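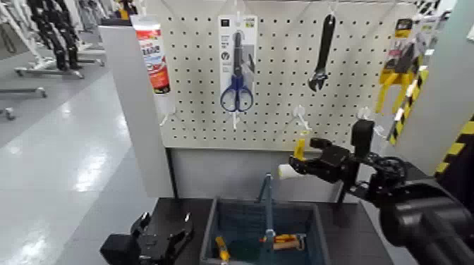

작업 노트, 4월, 오전 (애슈워스 창문 퍼티)

어제 반죽한 퍼티는 아직 너무 무릅니다. 비닐에 싸서 선반에 두었는데, 아침에 꺼내어 손으로 눌러 보니 손가락 자국이 천천히 퍼집니다. 기름이 조금 많았다고 생각합니다. 백악 가루를 더 넣고 다시 치대었습니다. 저울로 재지 않고 넣었기 때문에 이 덩어리는 기록용으로 쓸 수 없고, 연습용 창틀에만 쓰겠습니다. 덩어리에 '연습'이라고 쓴 종이를 붙여 두었으니 다른 분들도 애슈워스 창문에는 쓰지 말아 주십시오.

한국어로 쓰는 노트라서 용어를 먼저 정리합니다. 저는 이 일을 영어로 배웠고, 사전에 있는 말과 현장에서 쓰는 말이 다를 때가 있습니다. 유리를 고정하는 반죽은 '퍼티', 유리가 앉는 홈은 '유리 홈', 위아래로 움직이는 창은 '오르내리창'이라고 쓰겠습니다. 유리를 나누는 가는 나무는 '살대'라고 쓰려고 합니다. 더 맞는 말이 있으면 여백에 연필로 적어 주십시오.

창문의 상태

애슈워스의 북쪽 창은 네 짝이 모두 왔고, 그중에서 두 짝을 먼저 합니다. 나무는 소나무이고 생각보다 건강합니다. 아래 가로대의 왼쪽 모서리만 송곳이 쉽게 들어갑니다. 이 모서리는 물이 모이는 자리입니다. 오래된 퍼티가 갈라져서 빗물이 유리를 따라 내려오고, 페인트 뒤로 들어가서 나가지 못한 것 같습니다. 페인트 층은 제일 위가 흰색, 그 밑이 크림색, 그 밑에 짙은 초록색이 있습니다. 초록색은 모든 짝에서 나오지 않고 두 번째 짝에서만 나옵니다. 창이 다른 방에서 옮겨 온 것인지 모르겠습니다. 매리언 매카이 씨에게 사진과 함께 질문을 보냈습니다.

초록색 층은 납이 들어 있을 가능성이 높다고 보고 일합니다. 마른 상태로 사포질하지 않습니다. 적셔서 긁고, 긁은 것은 젖은 채로 봉투에 담습니다. 마스크는 필터가 있는 것을 씁니다. 점심을 먹기 전에 손만 씻는 것이 아니라 앞치마도 벗고 나가야 합니다. 저도 어제 한 번 잊었습니다.

오래된 퍼티 빼기

세 가지 방법을 비교했습니다. 끌로만 하는 방법은 느리지만 퍼티가 이미 들떠 있는 곳에서는 제일 깨끗합니다. 단단하게 붙은 곳에서 끌을 쓰면 나무를 같이 파게 됩니다. 저는 두 번째 짝의 오른쪽 홈에 작은 상처를 하나 만들었습니다. 깊지 않고 새 퍼티 밑에 숨겨지지만, 적어 둡니다.

열풍기는 쓰지 않기로 했습니다. 유리가 오래된 것이고, 한쪽만 뜨거워지면 금이 갑니다. 로제리우 호샤 씨는 유리에 판을 대고 하면 괜찮다고 했고, 그분은 손이 빠르니까 정말 괜찮을 것입니다. 저는 아직 자신이 없습니다. 이 집의 유리는 물결이 있어서, 한 장이 깨지면 같은 것을 구하기가 어렵습니다.

스팀은 결과가 좋았습니다. 상자 안에 창 한 짝을 넣고 김을 쐬면 퍼티가 치즈처럼 되어서, 무딘 칼로도 길게 벗겨집니다. 페인트도 같이 부풀어서 긁기가 편합니다. 나쁜 점은 나무가 물을 먹는다는 것입니다. 꺼낸 뒤에 바로 퍼티를 넣을 수 없고, 그늘에서 눕혀서 말려야 합니다. 세워서 말린 짝은 조금 비틀어졌습니다. 받침목 위에 눕히고 가벼운 무게를 올려 두니 다음 날 많이 돌아왔습니다만, 대각선을 재면 아직 2밀리미터 차이가 있습니다. 이 정도는 원래부터 있었을 수도 있습니다. 김을 쐬기 전에 대각선을 재지 않은 것이 제 실수입니다. 남은 짝은 반드시 먼저 재겠습니다.

유리를 뺀 뒤에는 짝 번호와 칸 번호를 종이테이프에 써서 바깥쪽 면에 붙입니다. 안과 밖이 바뀌어도 유리는 들어가지만, 물결의 방향이 바뀌면 밖에서 볼 때 느낌이 다릅니다. 전에 파스트우드에서 일할 때 이것을 무시한 적이 있었고, 주인이 한눈에 알아보았습니다.

퍼티 배합

캘럼 트렐로어 씨가 남긴 배합표가 있지만 단위가 섞여 있어서, 제가 무게로 다시 썼습니다. 기준은 백악 가루 1,000그램입니다. 기름은 처음부터 다 넣지 않고 가운데에 우물을 만들어서 조금씩 붓습니다. 끓인 아마인유만 쓰면 겉이 빨리 굳고 속이 늦습니다. 생 아마인유만 쓰면 너무 오래 기다려야 합니다. 지금은 생 기름을 더 많이, 끓인 기름을 더 적게 섞습니다. 정확한 비율은 표본이 다 굳은 다음에 여기에 적겠습니다. 지금 적으면 사람들이 그것을 정답으로 생각할까 봐 걱정이 됩니다.

치대는 시간은 생각보다 깁니다. 처음에는 모래처럼 부서져서 기름이 모자란 것처럼 보입니다. 여기에서 기름을 더 넣으면 어제의 저처럼 됩니다. 참고 계속 치대면 손의 온도 때문에 갑자기 뭉칩니다. 잘 된 퍼티는 손에 남지 않고, 길게 굴려서 구부려도 금이 가지 않습니다. 쉬게 한 다음 다시 치대면 더 좋아집니다.

오늘 오전의 작업장 온도는 23도였습니다. 추운 날에는 같은 배합이 훨씬 뻣뻣할 것이니, 온도를 함께 적는 습관을 가지려고 합니다. 난방기 옆의 표본은 비교에서 뺐습니다.
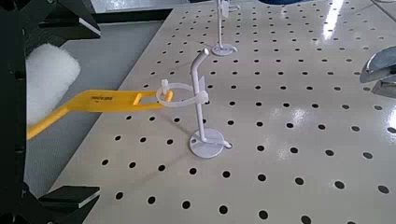

홈에 기름을 먹이는 순서도 정해야 합니다. 마른 나무에 퍼티를 바로 넣으면 나무가 퍼티의 기름을 빨아들이고, 퍼티가 분필처럼 되어서 떨어집니다. 그래서 유리 홈에 먼저 아마인유를 붓으로 얇게 바르고, 남는 것은 천으로 닦아 냅니다. 하워드 헵든 씨는 기름 대신 셸락을 바릅니다. 셸락은 빨리 마르기 때문에 같은 날에 유리를 넣을 수 있습니다. 저는 한 칸은 기름으로, 옆 칸은 셸락으로 해 보았습니다. 지금 만져 보면 차이를 모르겠습니다. 여름이 지나야 알 것 같습니다.

기름 먹은 천은 물통에 넣습니다. 뭉쳐서 쓰레기통에 넣으면 스스로 열이 나고 불이 날 수 있습니다. 새로 오신 분들에게 말로만 했는데, 종이에도 써서 문 옆에 붙였습니다. 제 글씨가 읽기 어려우면 다시 쓰겠습니다.

유리 넣기

홈 바닥에 퍼티를 얇게 깔고, 유리를 가장자리만 눌러서 앉힙니다. 가운데를 누르지 않습니다. 안쪽으로 퍼티가 고르게 밀려 나오면 됩니다. 밀려 나오지 않는 곳은 비어 있는 곳이고, 물이 거기에 모입니다. 이때 아까워하지 말고 유리를 다시 들어내고 퍼티를 더 넣는 것이 낫습니다. 저는 위쪽 가운데 칸을 두 번 다시 했습니다.

고정 핀은 유리에 붙여서 옆으로 밀어 넣습니다. 망치를 쓰면 유리 위에서 미끄러뜨리듯이 두드려야 하는데, 이 동작을 글로 설명하기가 어렵습니다. 다음에 배리 커쇼 씨가 오면 한 번 보여 달라고 부탁하겠습니다. 살대가 가늘어서 양쪽 칸의 핀이 같은 자리에서 만나면 나무가 갈라집니다. 자리를 조금 어긋나게 해야 합니다.

바깥쪽 경사는 칼을 한 번에 길게 당겨야 예쁩니다. 중간에 멈추면 그 자리에 턱이 생기고, 고치려고 다시 당기면 더 나빠집니다. 칼에 기름을 조금 묻히면 잘 미끄러집니다. 경사의 윗선은 안쪽 살대의 선보다 아주 조금 낮아야 합니다. 높으면 방 안에서 퍼티가 보입니다. 모서리는 대각선으로 만나게 합니다. 제 모서리는 아직 모두 다르게 생겼습니다. 그레타크라고 읽는지 그로타크라고 읽는지 모르지만, Grotach에서 온 옛날 창의 모서리를 보면 자로 그은 것처럼 똑같아서 한참 보았습니다.

끝난 칸은 부드러운 붓에 백악 가루를 조금 묻혀 닦습니다. 가루가 유리에 묻은 기름을 가져갑니다. 세게 문지르면 새 퍼티의 선이 상합니다.

페인트까지의 시간

퍼티에 껍질이 생길 때까지 기다립니다. 넌브리지의 창은 대략 4주 걸렸는데, 그때는 비가 많이 왔습니다. 손톱으로 눌러 보는 것보다 손가락의 평평한 부분으로 살짝 만져 보는 것이 좋습니다. 손톱 자국은 페인트 밑에서도 보입니다. 페인트는 유리 위로 아주 조금 넘어가게 칠합니다. 이 가는 선이 퍼티와 유리 사이를 덮어서 물을 막습니다. 유리에 묻었다고 끝까지 긁어내면 안 됩니다. 청소를 꼼꼼하게 하는 분일수록 이 선을 없애기 쉬우니 부탁드립니다.

남은 일

썩은 모서리를 어디까지 잘라 낼지 아직 정하지 못했습니다. 송곳으로 찌른 자리를 연필로 이어 놓았습니다. 새 나무의 나이테 방향을 원래 나무와 맞추어야 하고, 창고에 있는 소나무는 결이 너무 넓습니다. 파스트우드에 오래된 마룻장이 남아 있는지 전화로 물어보겠습니다.

도르래 줄은 면으로 된 것을 주문해야 합니다. 추의 무게는 유리를 모두 넣은 다음에 다시 잽니다. 두 번째 짝의 초록색에 대해서는 매카이 씨의 답을 기다리고, 답이 올 때까지 그 짝의 왼쪽 옆면은 긁지 않고 그대로 둡니다.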